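Nivham is a shelf-tending robot cell at the Lendora test store in Stusau. It is best known for how thoroughly it gets looked after! The cell works one bay of household goods, and soft pouches are its hardest job by far, as they slump, lean and crinkle in ways a box never does.

Upkeep follows a routine written by technician Kipchumba Simiyu. The suction cups are wiped and checked for splits, the wrist camera is refocused, and the arm is sent to 50 taught points along the shelf. Cups are replaced after 526 picks. The bay is then faced by hand, with pouches set upright and fronts forward, so that the camera can record fresh reference views (a lovely, fiddly job). The current routine, Darko 217, dates from March.
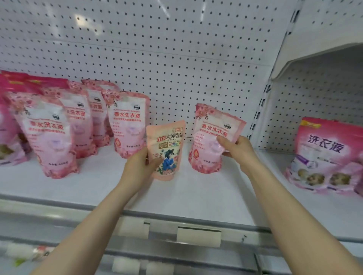 Setting detergent pouches by hand on a white shelf with a perforated back panel.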